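List: cell-upkeep
Date: 2022-05-04
Subject: Re: [cell-upkeep] right hand misses the box after the wrist swap
Issue: 16

Somebody at Tavgate wrote:

> We run one two-armed unit at a bench, unpacking cartons. Last week
> the right wrist went stiff and we fitted the spare. Since then the
> right hand arrives at the box a finger's width too far out, every
> time, and the left hand is fine. We have re-run the homing routine
> three times. The manual says to "repeat alignment as required",
> and we feel we have met the requirement. The table has not moved.
> The boxes are the same boxes. Is the spare bad? We would like not
> to buy another one, having seen what the last one cost.
>
> Also, does anyone else's flap detection sulk when the flap lies
> flat on the table?

I wouldn't condemn the spare yet. We had the same thing on our Skarkari cell in December, and I spent two days being rude about a wrist that had done nothing wrong.

Homing only tells the joints where zero is. It knows nothing about how long your forearm is, and if the spare came off the shelf with the newer adapter ring, your forearm is now a different length from the one in the parameter file. Ours was. The old ring and the new ring look identical, carry the same part number up to the last letter, and live in the same bin, an arrangement I can only put down to malice. Put calipers on both before you do anything else. If they match, ignore the next three paragraphs and accept my sympathy.

If they don't match, here is the order I would do it in.

Park both arms, power down, and back up the parameter file to something that isn't the machine. Ours keeps 392 entries in that file and will let you save a blank one over the lot without so much as a raised eyebrow. Then find the tool offset for the right wrist. On the Plenon controller it sits under End Effector, Advanced, Legacy. I don't know why it is legacy. It is the only one there is.

Change the length and nothing else. You will be tempted to fix the small rotation error while you are in there. Don't. Save, restart, home both arms, and run the touch test at 16 percent speed with an empty box. Do that until you're bored with it, then go up in steps. We do 60 percent for a morning and look at the log before letting it go to full speed. The log wants to show the contact points bunched together. If they are in a tight group but still off to one side, your length is wrong. If they are all over the place, check the ring bolts. Ours were at finger tight, which the person who fitted them (me) had meant to come back to.

While the covers are off, look at the cable where it goes round the wrist. The new ring takes up slack from the loop, and a cable pulled taut will drag the hand outward near the end of its reach. It is a very convincing imitation of a bad calibration. We re-dressed ours with 295 mm between the last clip and the connector, measured along the cable. Your arm may want something else, so turn the wrist slowly by hand through its full travel and watch the loop before you tighten the clip.

On the homing routine: three times is plenty. I once did it eleven times in an afternoon and all I learned was the tune the drives make.

Now the flaps. Yes, ours sulks too. The detector was taught on boxes with the flaps standing up, and a big one folded down on the table looks to it like more table. Things that helped us, in descending order of how much we enjoyed doing them: turning down the overhead lamp so the flap throws a softer shadow, moving the bench marker off the spot where the flap lands, and recording a fresh set of boxes with the flaps in every stupid position we could think of. The last one took longest and did the most good. Harries sell a darker bench mat that is meant to cure it. We tried one. The detector then found flaps very reliably, including several on the floor.

When you check your own, watch from the head view at working speed. The slow test is too polite and hides things. Ours on a normal run, after the offset was corrected, with the right arm going for the top of the box and the left holding off with its hand open:
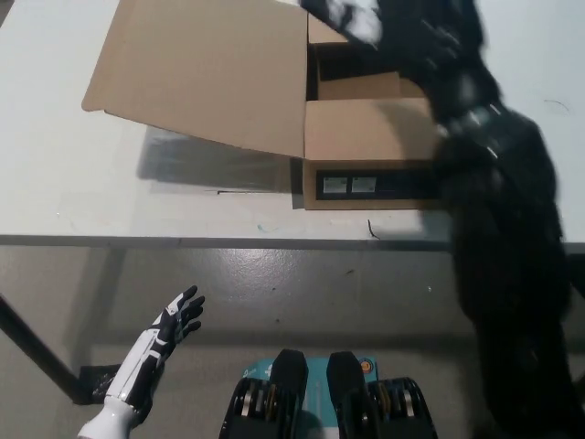
cell-upkeep, issue 16, page 3

The thing to look at is the flap lying nearly flat on the white table, because that is the posture your detector is complaining about. The right arm is no use for measuring from a still like this one; at that speed it is mostly smear. Take the numbers from the joint log and use the head view only to see what the box was doing at the time.

One more item on the spare. If the calipers agree, the bolts are tight and the cable is loose enough, swap the hands over, left to right, assuming yours are the kind that allow it. If the error goes with the hand, it was never the wrist. If it stays on the right side, put the old wrist back for an hour, stiff or not, and run the slow test. A stiff wrist will still arrive in the right place eventually, and then you'll have something to wave at the supplier.

Please post what the calipers say. There is a second old ring in our drawer, and you can have it for the postage.

-- 
Sent from the bench terminal, Skarkari cell
To leave this list, send the word "unsubscribe" to the list address and then wait longer than seems reasonable.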